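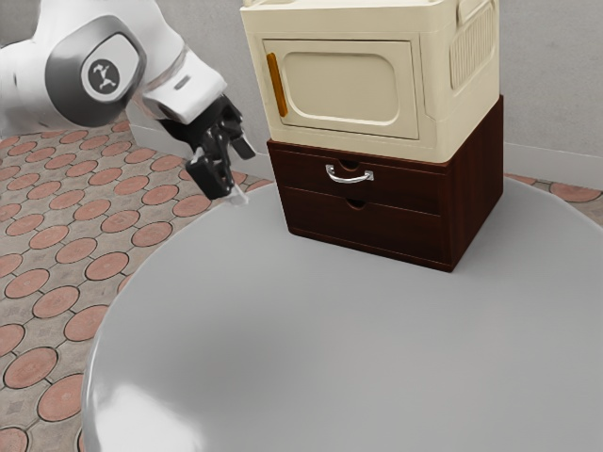 3 November 2023

Back on the sourdough crackers for the Basham stall, and I finally have a batch I'd eat a whole tray of (I did eat a fair bit of a tray, sorry Lech).

Started with the discard from the rye jar, which had been in the fridge since I last fed it and smelled like nail polish. Stirred the liquid back in and used it anyway. Flour, olive oil, salt, a big spoon of the Tornix seed mix, and this time I let the dough rest overnight wrapped in the fridge. What a difference! Last time I was fighting it the entire way and it kept shrinking back like a window shade. Today it rolled out so thin I could see the pattern on the mat through it.

Baked for 18 minutes on the middle rack, turned the tray once. Edges went dark before the center was done, same as always in that oven, so next time I'm cutting the outer strip off first and giving it its own tray. Qiuyue says to dock them with a fork all over or they puff up like pillows. I docked half to test it. She's right, but I kind of like the pillows? They break when you pack them, though, so forks it is.

Salt: the first tray was bland, the second had 2 extra pinches on top right after brushing with oil, and that's the one everybody kept going back to. Arsen wants to try caraway. Stellan does not want anyone to try caraway. I'm making both and we can have it out over coffee.

Things still bugging me:
They go soft in the paper bags by the next day. Tín has some of those tins with the tight lids, need to ask how many we can borrow.
The rye jar is getting low, so feed it tonight and leave it out on the counter.
We're nearly out of the coarse salt. The fine stuff just disappears into the dough.
Mat needs a proper scrub, there's old cocoa in the corner from the June cookies (how??).

Next bake I want to try a little honey in the oil and drop the oven a notch. Leftovers from tray two are in the blue tub on the shelf, take some, but leave me a few to check for crunch tomorrow.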